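4. Setting up your Clendley kitchen scale

Place the scale on a firm, level worktop. Soft mats and tea towels will give a false reading.

1. Slide open the battery cover and fit the 2 AAA batteries supplied.
2. Turn the scale over and wait for the display to show zero.
3. Press UNIT until you see grams or ounces.
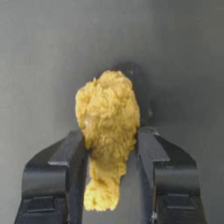 Note: the scale switches itself off after 4 minutes. Any weight on the display is lost.

4. To weigh into a bowl, put the bowl on the plate and press ZERO.
5. Add the food slowly and wait for the figure to settle.

Caution: do not load more than 3,838 g. Overloading can damage the sensor and is not covered by the Stedum guarantee.
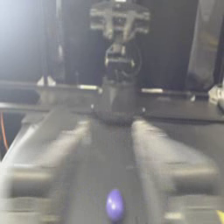
Very light items may not register if they are added one at a time. Press ZERO again, then add them together. A single small sweet, about the size the glossy purple oval object on the dark grey surface appears to be, is best weighed with others from the same bag and the total divided by the number of sweets.

6. Wipe the plate with a damp cloth. Do not put the scale in water.

If the display shows Lo, change both batteries. See section 5 for other messages.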